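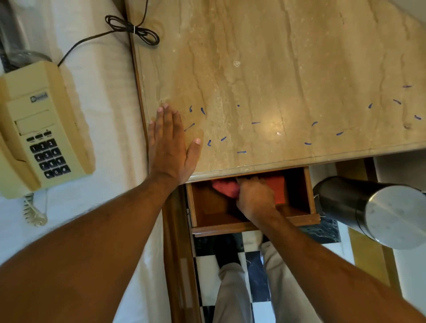 Can a Totodico key bought in one region be activated on an account set to another?

Only where both regions belong to the same activation group, and the group is fixed when the key is issued. It is printed on the order page under the edition name and repeated in the delivery email. Changing the account region afterwards does not move a key from one group to another.

Key delivery update – Oct 10, 2025

The Ruratdale store has moved all remaining Borkero titles to the new key format. The change covers 471 products. Keys issued before the move stay valid and do not need to be exchanged.

Orders paid by card are normally released within 4 minutes. Orders held for a payment check can take longer, and the key link stays inactive until the check has cleared. Please do not place a second order in the meantime, as both will be charged.

Yasir Bugti has rewritten the error list on the support pages. The message "key not recognised" now has its own entry, separate from "key already used". The first is mostly a typing fault – the letter O and the figure 0 both occur in the new format. The second needs a support ticket with the order number and the full text of the message.

Refunds are open until the key has been displayed. Once it has been shown on screen, the order counts as delivered, whether or not the key has been activated.

Bundle keys for Ung and its add-on are still sent as two separate codes. The base game must be activated first. Melaniia Bilyk is handling tickets for bundles bought in April.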